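Drostville fold (papercraft)

The Drostville fold is a way of making a pop-up card from one sheet of cardstock, with no glue anywhere near the spine. I've been making them for 23 years and I still stuff up the second crease, so go easy on yourself if yours comes out crooked!

Origins

The fold takes its name from Drostville, where Da-eun Heo taught card making in the hall behind the library. She called it the lazy hinge. The new name came from a newsletter put out by Vulisetti, a little paper shop in Sesedville, and it stuck (I've still got my copy, tea stain and all).

Paper and tools

Most makers use 300 gsm cardstock, though I like it a touch lighter for kids' cards. You'll want a bone folder, a sharp blade and a steel ruler. The classic card has 6 slits, cut before any folding - do it the other way and the layers creep.

Variations

The Jin variation adds a second platform, so one shape pops up in front of another. It's my favourite for birthdays, and it takes me an hour if the kettle stays off.

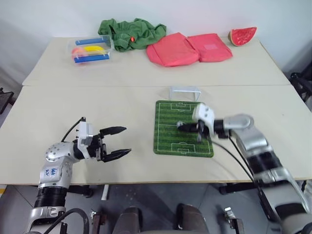 Colour is where people get adventurous. The traditional card was plain cream with one bright shape on the platform, usually a flower or a bird. I go for fruit myself, and a yellow banana like the toy one in the clear container makes a cracking first cut-out, all one easy curve. Pink and orange together look lovely beside it. For a swap, sixty small ones will keep you busy from April well into winter.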